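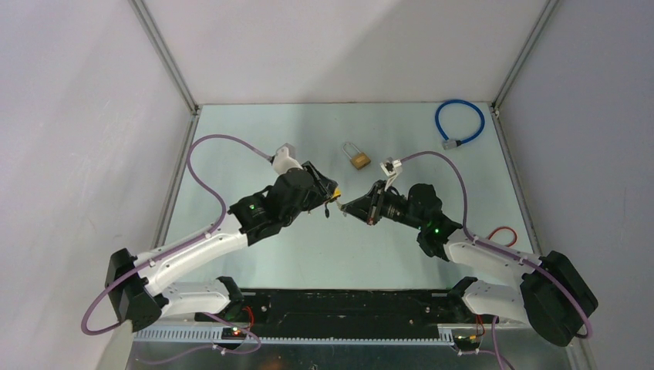 **Vandthorpe, August 1, 2023** – Visitors to the Arau sports hall will need to bring their own lock from the start of the new season. The hall has removed the coin mechanism from all 300 lockers in the changing rooms and put a simple metal loop on every door in its place.

A normal padlock with a shackle will fit, also the brass ones that many people already have at home. For the bicycle racks next to the entrance, where theft has been a bigger problem, the hall recommends a cable lock. In May alone, 21 bicycles were reported stolen there. Most of them were not locked to the rack, only leaned against it.

The old coin locks were installed when the hall opened and had become difficult to repair. "We could not get the parts any longer," says Liviu Munteanu, who is responsible for the building. "In the end we had 29 doors which did not close, and people got angry, and I understood them."

The change was paid with a grant from the Norðdahl fund and is a part of a larger renovation, in which the showers will be renewed too. The work on the showers is not expected to disturb the evening classes.

Guests who forget their lock can borrow one at the desk against a deposit. Locks with a key and locks with a number code are both allowed. Chains are not, as they have scratched the paint on the doors during the test period.

Lockers must be emptied before closing time. A lock that is still hanging on a door the next morning will be cut, and the content will be kept at the desk for two weeks. Munteanu asks the members to take this rule seriously – during the test, several people used a locker as a permanent place for their shoes.

The swimming club Arnitora, with 1,000 members the largest user of the hall, keeps its separate cabinets by the pool. Its members may leave their equipment there overnight as before.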